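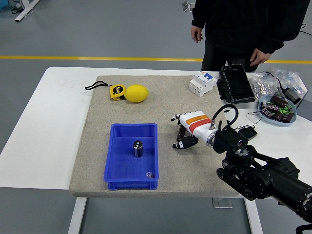 3.2 Layout of the sorting table

The three workshops in our study receive mixed electrical parts in boxes, and in all of them the sorting is done by hand on a table. At Dinau the boxes come mostly from closed repair shops. At Birimar they come from households, so the mixture is less regular, and parts for electrical work arrive together with things from kitchens and desks. Tostholm receives both kinds. We wanted to know how the layout of the table influences the time of sorting and the number of parts that end up in the wrong container.

For this purpose we fixed one layout and used it in all trials. It has a mat, one open bin for the parts that are already sorted, and a shallow dish from which the parts are taken. Small hardware such as nuts and washers stays in clear bags at the back of the table. Objects that do not belong to the class being sorted are left where they are until the class is finished. In earlier work (Parsons layout, see Section 2) these objects were first moved to a second table, but this takes time and the second table is often not available.

The mat needs some explanation. Small parts roll, and cylindrical parts roll especially well. On a bare table top, capacitors that were put down on their side rolled away in many of our first trials, and twice we had to stop and search the floor. On a mat they roll less, and they can also be picked up more easily. Its color is important too. We compared a dark mat and a light speckled one. On the dark mat, workers overlooked black and brown parts more often. The light mat was better for these parts, but small clear plastic pieces are hard to see on it, and we do not have a good solution for this. Workers at Tostholm pass a flat hand over the mat at the end of each round — a simple habit, which we then adopted in the other two workshops.

The bin is open at the top and has a flat bottom. We chose a single bin per class and not a tray with compartments. With compartments, large capacitors often stood across two of them, and the worker had to correct the position. In a flat bin a capacitor can stand or lie, and both are accepted as correctly placed. A disadvantage is that small hardware collects in the corners. For this reason the bin is checked before it is emptied, and any loose nut or plastic piece found in it is noted as a foreign part.

Figure 4 gives the layout during the sorting of capacitors. Two of them are on the mat, to the right of the blue bin, and others are in the dish at the rear. The circuit breaker and the tape measure are not in the class and remain on the mat. The small dark object in the bin, probably a nut, belongs to the foreign parts described before.

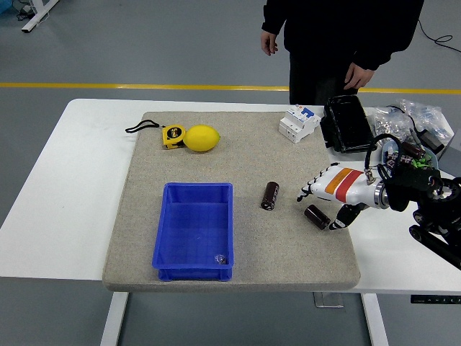
Each round had 35 parts and was sorted by one worker. In total 600 rounds were recorded over 11 weeks, with the same order of classes in every workshop: capacitors first, then breakers and switches, then adapters and cables. Cables were placed last, for when they are handled early they pull other parts with them. Rounds in which the bin was moved from its place by more than the width of a hand were not counted, and this happened in 9 rounds, all of them at Birimar.

The distance between dish and bin was the point most discussed with the workers. When the dish stands close to the bin, the movement is short, but parts are dropped into the bin without being looked at, and more of them are wrong. When it stands at the far side of the mat, the worker usually puts the part down once in between, reads the marking on the sleeve and then takes it again. We first considered this second movement to be lost time. The results in Section 4 show that it costs little in comparison with a later correction — a wrong capacitor in a full bin must be found among many similar ones.

We did not change the height of the table between workshops, and the lighting was not controlled. At Dinau the Saturday rounds were made in the late afternoon, and the workers reported that the printing on dark sleeves was then difficult to read. These rounds are marked separately in Table 2.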